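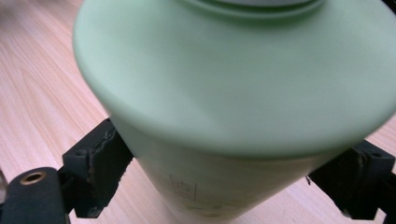
*Pale green bottle, close view from above.*

# Kilov Refill Price List

Kilov is a small table of prices for household liquids sold by refill: dish soap, laundry liquid, shampoo, vinegar and a few others. We collect the prices in shops where the customer brings a container and pays by weight or by volume. The data is free to use for study, teaching and for your own shopping.

## What is in the files

- `prices.csv`: one row for each product in each shop
- `shops.csv`: name of the shop, district, opening hours
- `units.csv`: how we changed weight into volume

The present version covers 72 shops in 3 cities. It was closed on 25 March 2026. Prices that came after this day will go in the next version.

## Columns in prices.csv

`product` is our own short name, always in lower case. `label_name` is the name as the shop writes it, with the mistakes left in. `price` is for one liter, in local money, with tax. `price_type` can be `volume`, `weight` or `fixed`. Please look at this column before you compare two shops. A fixed price is for filling any container up to two liters, so the price per liter is left empty there.

`deposit` is the money paid for a container borrowed from the shop. An empty cell means that we did not ask. Zero means that we asked and there is no deposit. In the first version these two were mixed, and we are sorry for the trouble it made to some users.

## How the prices were collected

Most prices were copied by hand from the shelf label. More than 90 rows came by phone and are marked `phone` in the column `source`. Sevim Ersoy checked the phone rows a second time. When the two answers were different, we kept the later one.

For products sold by weight, we used the density written on the supplier sheet. For Okix laundry liquid there was no sheet, so its rows stay in weight only.

## Known problems

- Shampoo and shower gel are sometimes the same product under two names.
- The Escobar district has many closed shops. They are still in `shops.csv` with `open = no`.
- Discounts for members are not included.
- Some vinegar is for cleaning and some is for food. The column `use` is not filled for all of them.

## Corrections

Please send the shop code, the product and the price you saw. A correction sent before the end of April will be in the next version. Ximena Figueroa reads all messages, in English or Spanish.

Contact: Ximena Figueroa | © 2026 Kilov Refill Price List | Back to top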